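Tastus Tabletop Demonstrations

Data card, revision 2
Last updated: 15 August 2025
Maintainers: Ermira Dimitrov, Mostafa Hegazy

Summary

Tastus is a set of teleoperated demonstrations recorded on a single-arm tabletop station. An operator drives the arm remotely through a short task while the station logs joint positions, gripper commands and video. The release holds 3,303 training episodes. A further 425 episodes are kept apart for evaluation and should not be used for tuning.

Collection

All episodes were recorded at the Gruswood site with the Zusuvora control stack. The operator reads a one-line instruction, performs the task and marks the episode as success or failure. Failures are included. Filter on the "outcome" field if you want clean demonstrations only.

Objects are placed by hand before each episode, with no fixed grid. Items unrelated to the instruction may be left on the table as distractors -- the instruction names only what the arm should handle.
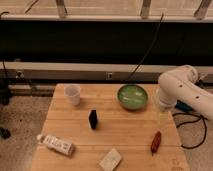 Instructions are free text in English and were typed by the operators. Spelling was corrected in July; wording was left alone, so the same object can go by several names across episodes. A lookup table is provided in labels/aliases.csv. It covers the common cases and does not try to be complete.

Layout

episodes/ -- one folder per episode, with states, actions and video
labels/ -- instructions, outcomes, aliases
splits/ -- train and evaluation lists
tools/ -- loader and replay script

Actions are absolute joint targets in radians. Gripper values run from 0 (closed) to 1 (open). The Verbeke loader expects the opposite convention; pass --flip-gripper when converting.

Known issues

Timestamps in the oldest episodes drift between video and joint logs. The replay script resamples both streams to a common clock, but fast motions can still look late.

Idle time at the start of an episode is not trimmed. Operators differ in how long they wait before moving, and policies trained on the raw data tend to stall at the first step.

Report bad episodes to Mostafa Hegazy with the episode folder name. Questions about the splits go to Ermira Dimitrov.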